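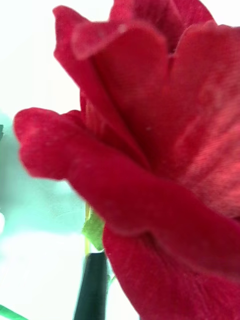 3 min read

Voyle Rose Petal Records: README

Voyle is a set of written condition records for cut roses, kept at the Etarora packing shed in Dornport. Each record covers one stem on one visit to the bench. It holds scores for petal colour, rim curl, marking and opening, plus free-text remarks. The set contains 800 records from 80 stems. It was put together to help shed staff grade red roses the same way from one shift to the next.

Maintainer: Damir Georgiou
Scoring guide: Bernd Albers
Release: December, second revision

What is in the folder

records.csv – one row per stem per visit
stems.csv – one row per stem, with variety code, grower block and stem length
guide.txt – the scoring guide, in the wording used at the bench
changes.txt – corrections made after the first revision

The two tables join on stem_id. Do not join on variety code. Several blocks at Lillidau grow the same variety and the codes repeat.

Fields in records.csv

stem_id: text, never blank.
visit: whole number, counting from the first visit after the stem was placed in water.
outer_colour: main colour of the outer petals. Allowed values are crimson, scarlet, pink, salmon, cream and mixed.
fold_colour: colour in the creases where one petal tucks behind another. Same values, with wine added. Red blooms nearly always look darker in the folds, so this field is scored separately and must not be used to correct outer_colour.
rim_curl: none, slight, full. Full means the rim rolls outward and back far enough to form a rounded lip.
streaking: none, fine, heavy. Fine streaks and faint mottling are normal on a deep crimson petal and do not lower the grade.
flecks: yes or no. Any small pale spot on the petal surface.
browning: none, rim only, spread.
opening: tight, half, open, blown.
remarks: free text, often blank.

How the stems were scored

Stems were cut at Lillidau to a length of 600 mm, bunched and sent to Dornport in water. At the bench the lower leaves were stripped, the ends recut and each stem placed in its own bottle.

Scoring is done from the side and slightly below, with the bloom at eye level or higher. From this angle the undersides and curled rims of the outer petals are easy to judge. Opening is scored last, from above, after the other fields are filled in. The scorer turns the bottle, not the bloom. Handling marks a petal quickly and the mark darkens by the next visit.

A visit lasts no longer than 45 minutes for the full bench. Work begins at 7 am under the shed lights with the roller door shut. Strong light on one side brings out pinkish or salmon patches on red petals, and early records suffered from this. A row scored with the door up has "door" in the remarks.

Judging flecks

Flecks caused the most disagreement between scorers. A pale speck may be pollen, dust, dried spray residue or the start of petal spotting. The field records only that a speck was there. If a later visit showed a brown ring around it, the scorer changed browning on that later row and left the earlier row alone. Users who want likely disease cases should look for flecks = yes followed by browning = spread on the same stem.

Known problems

Scarlet and crimson were mixed up in the first revision. Bernd rescored the rows where the stem was still on the bench – the rest are marked "unsure" in the remarks.

Rim_curl was scored on the most curled petal in the first revision and on the most common state in the second. The older rows have been converted where the remarks allowed it. See changes.txt.

Guard petals were removed from some stems before they left Lillidau. There is no field for this. Stems stripped of guard petals tend to score lower on streaking, and the difference should not be read as a variety effect.

Scent and vase life are not recorded.

Suitable use

Training new graders, checking agreement between scorers, and comparing how red varieties open in the vase. The set is too narrow for pricing or for general work on roses. Pink and cream stems are few, and all came from one grower.

Corrections

Send the stem_id, visit, field name and proposed value to Damir at the Etarora shed office. Corrections without a visit number are returned. Accepted changes are added to changes.txt and held for the next revision – the tables are not edited between revisions.

This site uses cookies to remember your settings and count visits. By continuing to browse you agree to our use of cookies. Accept all | Manage settings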